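The rain gauge and the number I did not believe

When I moved to Tusthorpe I brought with me an old rain gauge, bought in 1998, made of plain plastic with the lines painted on the side. In my country we did not talk so much about rain. It rained or it did not rain. In England I have learned that one can talk about it every morning with the neighbours, and that it is useful to have a number ready.

So every day at 9 in the morning I go to the garden in my slippers and read the gauge. I write the number in a notebook, and in the evening I copy it to the computer. My wife calls this "the office".

This December was strange. The first half was so dry that I wrote zero on many pages, and the stream behind the church was very low, which is not usual for the season. Then came a night with strong wind from the south-west, and in the morning the gauge showed more than I had ever seen in it. I read it twice, and then I put on my glasses and read it a third time. The number was 60 millimetres.

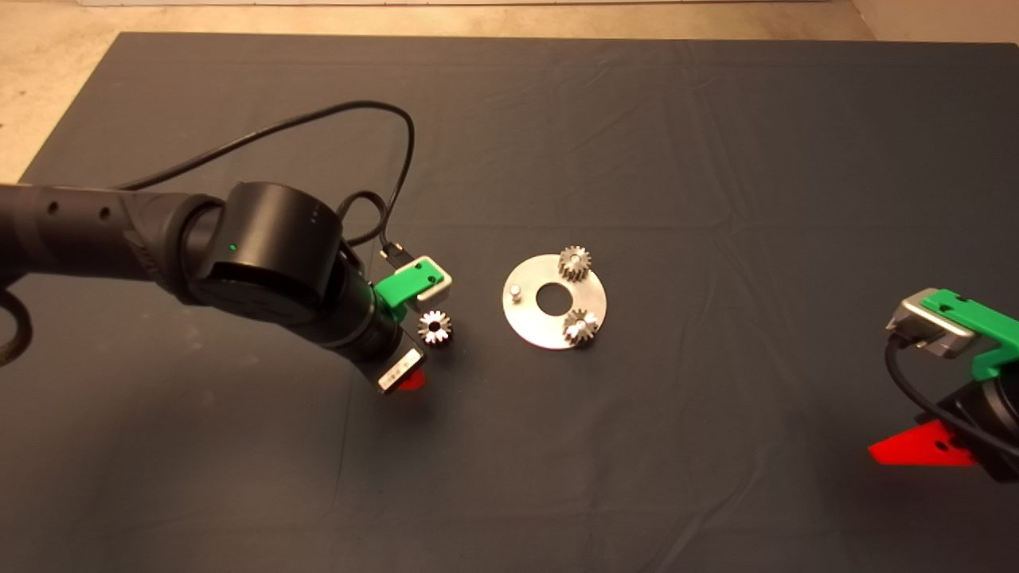

My first thought was that the wind had shaken something down from the gutter. The gauge stands two metres from the wall, and perhaps this is too near. I looked at the readings from Brulen, which is the next village along the valley, and they had much less for the same night. But Brulen is on the other side of the hill, and the hill takes a lot of rain before it arrives there. I have seen it many times from the bus: wet windows until the top, and then dry road all the way down.

To be more sure I have now ordered an electronic station from Stillov. It makes a measurement every five minutes, so 288 in one day, and I admit this is more than I need. My old gauge makes one measurement and never needs a battery. I will keep both of them for a year, side by side, and compare the monthly totals.

I also want to move the old gauge further down the garden, behind the currant bushes, where there is no roof near it. The problem is that the grass there becomes a small lake in winter, and the slippers will not be enough.

For next week the forecast says colder air from the north and maybe some sleet on the high ground. I do not know how one should measure sleet in a plastic tube. I think you bring it into the kitchen and wait until it melts, but if a reader does this in a better way, please write it in the comments.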